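Butcher block, oil or poly? (and do I really need to redo it every month)

tranwood_tess
Posted 3/29/20
Okay so I finally have time to deal with surfaces around here and I need opinions. I bought a used house in Motby last June and the kitchen counter is maple strips, pretty beat up, with gray patches by the sink and one black ring where somebody left a can. I want that light, blond, striped look back, where you can see each plank running the long way. Something like these:

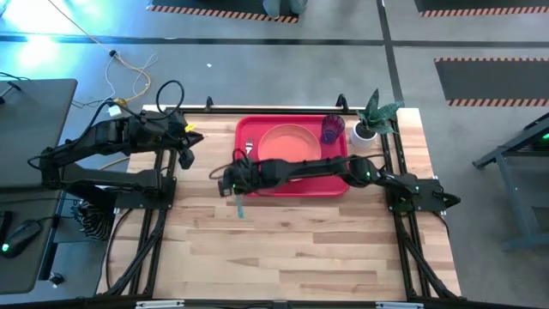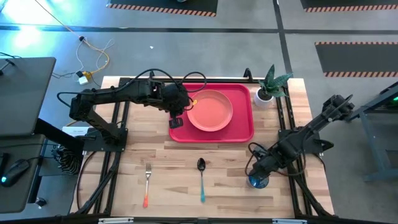

light wood, planks, red tray on top in both

My plan is to sand it all down and use mineral oil. My brother-in-law says I'm nuts and should put polyurethane on it and be done. We do cook a lot and I roll dough right on the counter, if that matters. Help!

gluepot
Oil. If you're rolling dough on it there's no question in my mind. Poly looks great for a couple of years and then it gets a scratch, water gets under the scratch, and now you're stripping the whole counter because you can't patch one spot so it looks right. With oil you just sand the bad spot and wipe more on.

sawdust728
Gonna disagree with gluepot. I've had poly on mine for 8 years, with kids, and it's fine. The trick is doing the underside and the end grain too, which people skip. If you only seal the top it'll cup on you. Three thin coats, light sanding between. I use a board for dough anyway.

gluepot
8 years with no scratches? Do you cook in there or just walk through it lol

sawdust728
We cook every night, thanks. We use cutting boards like normal people.

tranwood_tess
Boys. What about the gray by the sink? Does that sand out or is it too deep?

norwegian_blue
Gray usually sands out. Black is the one to worry about, that's iron reacting with the wood (your can ring, I'd bet money). Oxalic acid, sold as wood bleach. Wear gloves, rinse it really well, let it dry overnight before you sand again or the dust will make you cough like crazy. Start at 80 grit if it's bad, then 120, then 180. I wouldn't go past 220, the oil doesn't soak in as well.

Also whoever told you monthly is right for the first year. After that I do mine when water stops beading up, so maybe twice a year.

mrs_pickle
Has anyone used the Wondunus board wax? I got a tin at the hardware store in Frei and I love it, it smells like oranges and it's less greasy than plain oil. I put oil on first, wait a day, then the wax. My counter is birch so it may come out different on maple, but it kept the color nice and pale, not that orange look you get from some finishes.

gluepot
Wax over oil is good. Just keep hot pans off it.

sawdust728
Oil-based poly is what goes orange. Water-based stays clear. Just saying, if pale is the whole point.

tranwood_tess
That's a fair point and now I'm torn again, ugh. I got a quote to just replace it and they wanted about 2,000 before the sink cutout, so I'm definitely sanding. What do you all think of poly around the sink and oil everywhere else?

norwegian_blue
Please don't. You'll see the line forever. Pick one.

mrs_pickle
Agree, pick one! And test it on the underside first, or inside the sink cutout where it won't show.

tranwood_tess
Ok ok. Going with oil and the orange stuff. Ordered the wood bleach tonight. Does anybody know if a random orbit sander is okay or will I get swirls? All I have is the little palm one that came with the house and it sounds like a dying goose.

gluepot
Random orbit is what you want. Don't lean on it.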